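Shirts on the Big Table: a little gallery from the Gremholm workroom

July 17, 2025

I've been meaning to put these up for ages! Most of you know me from the mending posts, but folding is the part of the day I secretly like best, and the long room at Gremholm is a lovely place to do it. High white walls, lots of light, people busy at their benches all along the far side, and one great big padded table where you can spread a thing out properly and not have the sleeves dangling off into space (my kitchen counter at home could never).

I only picked a few pictures, and they're all blue, sorry to anyone who came for stripes. Click through in any order you like. I didn't sort them.

1. In a heap

Every shirt starts out like this with me, a big blue puddle on the white padding. I used to go straight for the sleeves and get into a terrible tangle, so now I look for the collar first and let everything else sort itself out from there.
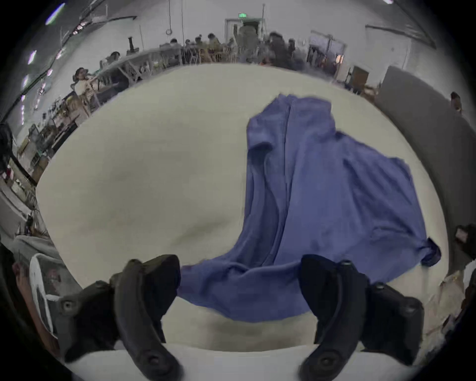 My aunt swore by the side seams instead, and I did try it her way for most of March, but I kept ending up with the whole thing inside out and had to start over. Collar people and seam people will never agree, I think. If you've got a heavy shirt, give it one good shake before you put it down. With thin cotton I don't bother, it just floats off and lands worse than before.

2. Flattening out

I love a padded top for this. You can lean on it and smooth with the flat of your hand, from the middle outward, and the cloth stays where you leave it. On bare wood it slides around like a fried egg.
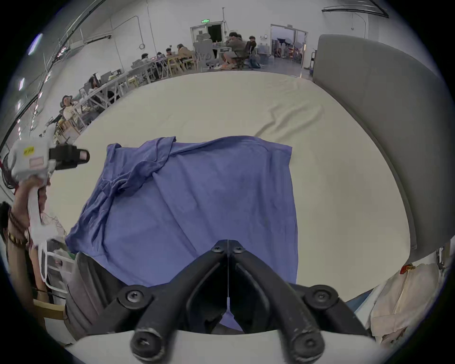

Sleeves are where I lose my patience. I fold them over toward the middle, then fold them again when they come out crooked, then decide crooked is fine. The Liew folding chart that hangs by my ironing board wants them laid exactly parallel, with the hem turned up by 2 inches first, and I managed it once, on a pillowcase, which has no sleeves! What does help is getting one panel really smooth before you touch the other. Do the easy side, feel good about yourself, then go back to the rumpled bit.

A couple of you asked about table covers after my last gallery. Mine at home is a plain quilted one from Lalloven, washed so many times it's gone soft as an old towel, and I put a folded blanket under it. Cheap and perfectly good. Pull it tight at the corners or you'll be smoothing the cover along with the shirt.

3. Up by the corners

Blue cotton again, held up at two corners with a big saggy belly in between, like a hammock after a heavy lunch. I do like how the folds run all the way across, and you get a bit of seam and hem showing lower down too.

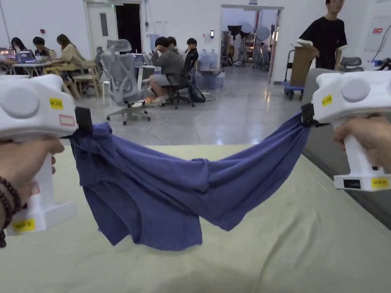 More to look at

The Grarkia quilt pictures are still up on the gallery page, and the button jars are right after them. Towels next time, if I get to it. Send me your sleeve methods in the meantime, especially you left-handed folders, I never know what to tell you!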